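Print this page | E-mail this article

Keeping the old mill ledgers readable

By Mitali Barua
May

Hernán Correa started at the Alvarado town archive as a part-time shelver and now runs its paper repair room. For the past 16 years most of his working life has gone into one collection, the account books of the Bruvley woolen mill.

The mill closed long before he was born. Its owners left the books in an attic over the dye house, where the roof leaked, and the town took them in when the building was sold. There were 454 volumes. Correa remembers the smell when he opened the first crate.

"Mold, and sheep grease," he says. "The grease helped in some places. Water ran off it."

The books record wages, wool bought by the pound, fines for lateness and loans made to families. People come in to look for a grandparent's name, and Correa says that is still the most common request. A smaller group comes for the prices.

"One woman from Rornevholm read nothing but coal bills for two weeks. She was happy. She brought her own cushion."

His method is slow. A volume is dried flat, brushed page by page and checked for loose sewing. Torn leaves are mended with thin Japanese tissue and wheat starch paste, which he cooks himself in a small pot. He makes a fresh batch every few days and throws out what is left. He doesn't use tape for anything, and a good part of his first year went into taking off tape that other people had put on.

"You can spend a morning on one strip," he says. "The glue goes into the paper and turns brown. Whoever did it meant well."

I asked whether scanning had made the repair work less important. He said the two jobs depend on each other, because a page has to lie flat before it can be scanned at all. The archive has put 3,968 pages online so far, starting with the wage books. The purchase books come next, and after them the letters.
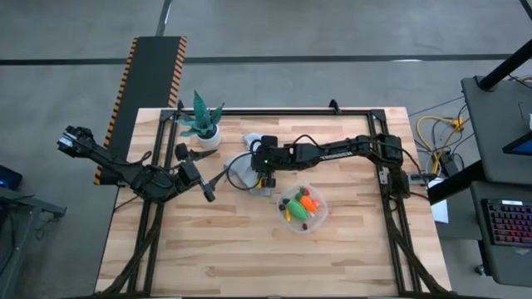
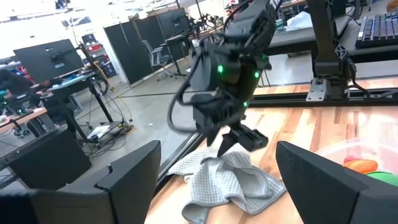 Both views show a pale wooden tabletop and black robot arms.

Correa learned the trade from a bookbinder in Bamau, where he lived in his twenties. He went there to study accounting and rented a room over the shop. In the evenings he swept up, and later he was allowed to fold and sew.

"I finished the accounting course too," he says. "So I can read the ledgers as well as fix them. The mill's bookkeeper made mistakes in the winter of the flood. He carried a 50 twice and it stayed wrong until the summer."

He has left the mistake alone, and added a pencil note on a slip of paper inside the cover.

The hardest volumes are still ahead. They are the ones from the bottom of the pile, and the pages have stuck together in blocks. Some may never open. Correa wants to try humidity first and see how far it gets him.

Asked what people at home should do with old family papers, he keeps it short. Take out the paper clips. Keep the papers out of the basement and out of the attic. A closet in the middle of the house is fine.

"And write the names on the back of photographs," he says. "In pencil. Do it while your aunt is still around to tell you."

Visitors can see the Bruvley ledgers in the reading room by appointment. Bring a pencil, as pens have to stay at the desk.

Print this page | E-mail this article

Contact us | Copyright Alvarado Town Archive. All rights reserved. | Back to top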